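4.2 Cards kept past their use

Of the 734 items in the Nillcombe sample, the key cards aged worst in usefulness and best in looks. A card may open nothing and still say HOTEL in large letters over bare branches (Figure 3).

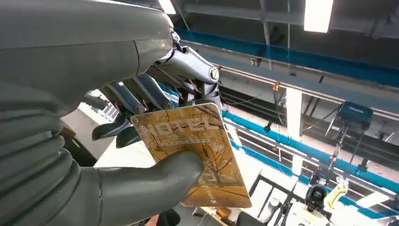 4.3 Sorting

Owners favored cardboard with narrow slots, a system that holds until the second card. Strays then settle wherever there is a flat surface, a phone included.
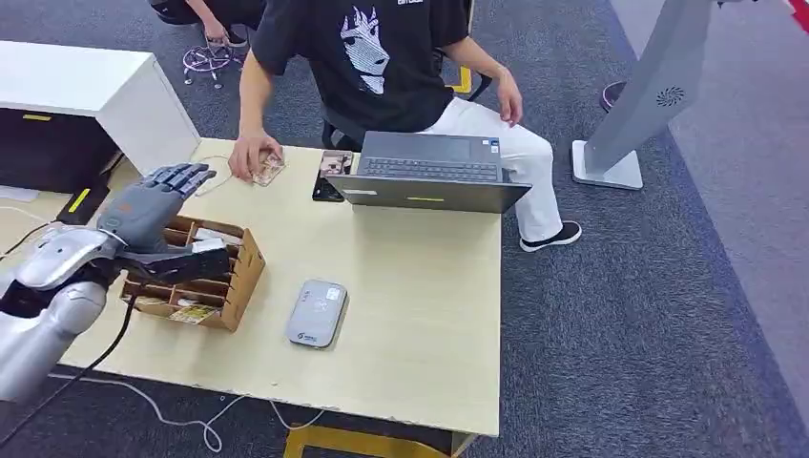
Jarrah Ormsby objects that strays are the only cards anyone ever finds again, and would have us drop the word "sorting" altogether. We have kept it in the heading.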